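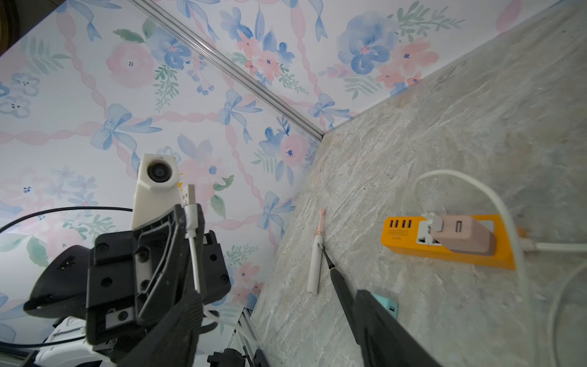 Who has to sign off a cell before anyone works beside it?
The site supervisor and one trained operator, both on the day of use. At the Lukmont site the supervisor is Edin Georgiou. The form is LK-2221 and it stays with the cell until the next change of program, tool or layout.

Does a small desktop arm need a risk assessment?
Yes. Payload doesn't get you out of it. A light arm can still pinch a finger against a fixed edge, and the tool on the end may be sharper than the arm is strong. Use the short version of the form for anything bolted to a bench.

How should cables be handled when two arms share a bench?
Treat every cable as something that can be pulled. Decide which arm may hold the plug end and which stays clear, and write it into the task sheet. Mains leads are plugged in and unplugged by a person. USB leads may be handled by an arm if the task sheet says so.

Can we leave a power strip within reach of the arms?
Only if it has been tested and tagged, and the tag is current. No liquids on the same bench. Switch it off at the wall when the session ends.

What speed is allowed during teaching?
Keep to 40 per cent of the programmed speed or lower, with one person holding the enabling switch. Nobody else reaches in.

How often is the emergency stop checked?
At the start of each shift, and again after any change of gripper. It takes 2 people: one at the button, one watching the arm. Record the result in the Plornov log.

Who do I contact about a near miss?
Bujar Leka, extension 1348. Report it before you restart the cell, even if there was no damage.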